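4.2 Entering a pattern on the step grid

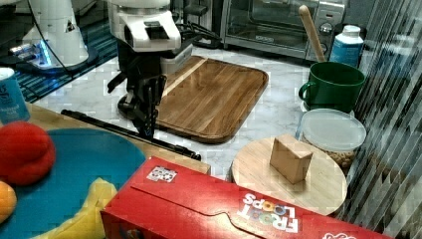
Bezawit Habte asks whether the grid has to be set to 16 steps before a 12-step pattern can be typed in. It does not. Set the grid to the length of the pattern itself, as described in step 2.

Before you start, stop playback. Edits made during playback are held until the end of the cycle and can be lost if the file is closed first.

1. Open the Pattern menu and choose New Grid. Serstead shows one row, named Row 1.

2. Type the number of steps in the Length field. For a bell pattern in 12/8, type 12. For a bar of 4/4 in sixteenth notes, type 16. The highest value is 50.

3. Press Tab to move to the Unit field and choose the note value of one step. All rows in a grid share the same unit.

4. Click a step to place a stroke. Click it again to clear it. An empty step is silent, but a long sound from an earlier step continues through it.

5. To mark an accent, hold Shift while clicking. Accents print as a capital X – plain strokes print as a small x.

6. Choose Add Row for each further instrument. Rows are read from the top down and sound together.

7. Press the space bar to listen. The grid repeats until you press it again.

Note: A pattern that starts before the main beat should be entered from the beat, then shifted with Rotate Left or Rotate Right. Rotating moves the selected row only. To move every row, press Ctrl+A first.

Note: Triplets cannot be entered in a grid of sixteenth notes. Set Unit to Triplet Eighth, or make a second grid and link the two (see 4.5).

Caution: Reducing Length deletes all strokes past the new last step. Undo restores them only until the file is saved.

Caution: A file can hold 2,000 grids. Files imported from Numance may contain more; the extra grids are dropped on import, and their names are listed in the import log.

To print the grid, go to 4.3.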